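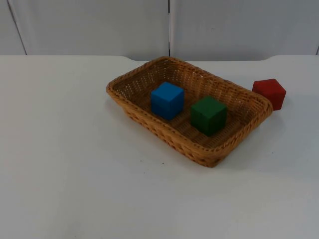 Cleaning and storing wicker - what do you all do?
Forum: Home and Garden > Furniture and Storage

marshlane
Posted 24/07/2019
We moved in May and I've ended up with far more wicker than I remembered owning. Two chairs, a blanket chest, and a good number of baskets from shallow bread ones up to log size. Most of it was in my mother's loft for years and it smells of loft. Some of it is real willow or rattan and some I suspect is plastic, but I'm not certain which is which.

Questions for anyone who knows:
How do you wash it without wrecking it?
Where do you keep it in winter? We have a shed with no heating and a cupboard under the stairs.
Is it worth getting the chairs repaired? A firm called Staltora quoted me 300 pounds for both, which seems a lot.

Thanks in advance.

tinpot_hill
Hoover with the brush head first, both sides. Then warm water with a small squirt of washing up liquid, a soft brush, and rinse with a cloth that's been wrung out well. Don't soak it. Dry it outdoors but in the shade. I do mine once a year when the weather is decent and that is all they get.

For the smell, bicarbonate of soda shaken on, left overnight, hoovered off. Do it twice if you need to.

Ollerbrook
I disagree about not soaking. Willow is soaked before it is woven and a dry old basket is much better for a good drink of water. I put mine in the bath for ten minutes with the shower on them. If you never wet them they go brittle and the ends start snapping off at the corners. I have a log basket that has been treated like this for longer than I've had the house.

tinpot_hill
Willow, yes. She doesn't know what she's got though. Paper-wound stuff (a lot of older bedroom chairs are that) will fall to bits in a bath. There's a wire in the middle of some of the strands which rusts as well.

Ollerbrook
Fair point about the paper. Test a bit underneath first. If it goes fluffy when damp, stop.

marshlane
One of the chairs does go fluffy, I just tried it. So that one gets the dry treatment. The other seems fine. The baskets all look hard and shiny to me, no fluff at all. I've got one the same sort of shape as the one below, which is the one I most want to save. It's a good size for the hall.

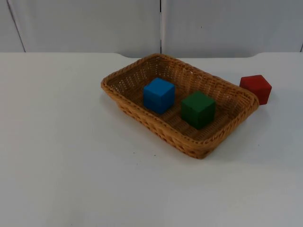
Shallow one with the braided rim, blocks not included

DrawerFullOfString
Nice shape. To tell natural from plastic, look at a cut end on the underside with a magnifying glass. Cane has tiny holes in it like the end of a paintbrush. Plastic is the same all the way through and the colour doesn't change. Natural strands also vary in width a bit along their length.

Some people tell you to hold a lighter to it. Please don't.

kettlecorner
Sloping sides like that are a pain for storage if you ask me, you lose half the shelf. We went over to straight-sided boxes and haven't looked back. The Lennox ones from the market here are 697 grams each on my kitchen scales and stack properly.

DrawerFullOfString
They slope so that they nest inside each other. Straight boxes only save room when they're full.

kettlecorner
Only if you have several of the same size, which most people don't. I had nine baskets and no two would go inside each other without jamming.

marshlane
Mine do jam. I got two stuck together in the move and had to twist them apart, which broke a strand on the rim.

Ollerbrook
Put a sheet of newspaper between them. For the broken strand, wet it, tuck the end back under the next crossing and put a dab of wood glue on it. Hold it with a clothes peg overnight. If there's a gap you can buy a coil of cane for not very much and work a new piece in alongside the old one.

On the chairs, I think 300 for two is reasonable if they are re-weaving the seats by hand. It takes hours. If it's only a tidy up and a coat of varnish then no, it's too much. Ask them which.

tinpot_hill
I wouldn't varnish at all. It cracks where the strands move and then the dirt gets in under it. A bit of linseed oil on a rag if they look thirsty, wiped off after, and lay the rags out flat outside to dry as they can catch fire in a heap.

marshlane
I asked. It's seats only, by hand, with new cane. They said the paper one can't be done that way, so the price drops to 157 for the one chair. Still thinking.

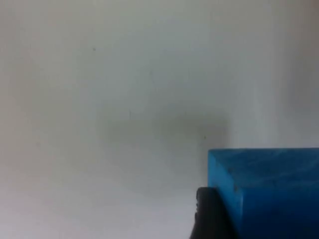

On the storage question, I'm leaning towards the cupboard under the stairs for the baskets and the shed for the plastic things, once I know what's plastic. The shed gets damp by the back wall and I lost a rug in there over the winter in our last place, same sort of shed. The cupboard has the meter in it so I can't fill it right up, but there's a shelf above head height that has nothing on it.

gorsebank
Don't put natural wicker in a damp shed. I did and it all went grey with mould by spring. I got most of it off with white vinegar and water, half and half, but it left marks. Then I bought a Voltlow heater for in there, which cured the damp but put up to 200 pounds on the bill over the winter, so I can't really recommend that either.

kettlecorner
A heater in a shed for the sake of baskets is madness.

gorsebank
It was for the bikes and the paint as well.

DrawerFullOfString
Under the stairs is fine as long as it isn't next to a hot pipe. Too dry is nearly as bad as too damp. And check for woodworm before anything comes indoors, especially if it has been in a loft. Tap it over a sheet of dark paper and look for fine dust. If you find any, bag it and put it in the freezer for a fortnight if it will fit.

marshlane
The shallow one will fit in the chest freezer, the log one has no chance. I'll do the tapping tonight. Does anyone know a reweaver other than Staltora who will travel out past Mosach?

Ollerbrook
There was a man who did the Mosach craft fair in May, he had chair seats on his stall. I'll see if I kept his card.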